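Home | News | Visits | Workshops | Contact

We use cookies to remember your settings. Accept / Manage

An afternoon with the grippers at Skotis
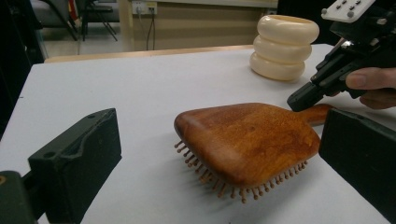 Solène Joly has run the open afternoons at Skotis since the spring, and she still gets excited when people walk in. "They expect a big arm behind glass," she told me, "and then we hand them a gripper and say, go ahead, pick something up!" I tried it myself in November, and I was hooked right away. The wooden hairbrush, lying bristles-down on the white table, looked like the easiest thing in the room. Joly laughed when I said so. "The handle is round and the head is flat and wide -- you have to decide which one you want before you close."

Around 60 people came through that afternoon, kids included. Mathis Vasseur, who looks after the recordings, sat with a lot of them one at a time. "I don't correct anyone," he said. "If you come in from a funny angle, great, I want that one too." He likes a session to reach 100 tries, though mine stopped at 66 (my thumb gave up first).

I asked Joly what she would change for the next visit. "Longer tables," she said at once. "And more time at the end, when the good questions start." The doors open again at two in the afternoon, and you can bring your own object to try.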